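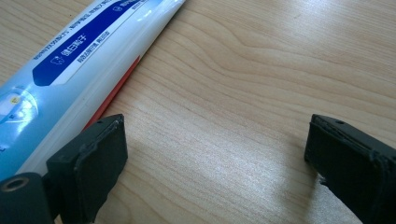
Notes for the maintenance talk, second half

Opening. Say good morning, thank the people from Tindier for the room. Remind them that the first half was about the arm and the controller, and now we speak only about the last few centimeters, the fingers and the pads.

Our cell is called Susen. It has one arm, one gripper with two fingers, and one table. The table is wood because the metal one gave too many reflections. The wood still shines a little under the lamps, so we do the camera check with the lamps on, the same as in work.

Pads. These are the parts we change most often. A pad becomes rough at the edges before it becomes weak in the middle. Many operators look only at the flat face. Please ask them to look at the edge also, and to pass a finger along it with the power off. If a small piece is hanging, do not pull it. Cut it with the small scissors, then write it in the book.

(Pause here. Ask who has pulled a piece and made the tear longer. I have done it myself, two times.)

When to change. Our rule at Susen is 40 hours of gripping, or earlier if the edge is torn more than 3 millimeters. The Bivitz cell waits 50 hours, but they handle only cardboard boxes. We handle tubes and bottles, and smooth plastic needs a good pad.

How to change. Power off, air off, tag on the switch. Take off both pads, also when only one looks bad. An old pad against a new one does not close in the center — the object turns a little each time, and people start to correct it in the program. I lost one full afternoon with this.

After the change. Open the fingers completely and look that nothing touches. Close them slowly on nothing, then on the test tube. We use a toothpaste tube, because it is soft, glossy and easy to replace. Put it diagonally on the table, do 2 grips, turn it, do 2 more. If it slips, check the screws first and the force setting after.

Cleaning. Dry cloth every morning, damp cloth at the end of the shift. No alcohol on the pads. It makes them hard.

If there is time: tell the story of the Xia gripper with the pads mounted in the wrong direction. If there is no time, go directly to the spare parts list and leave it on the screen during the questions.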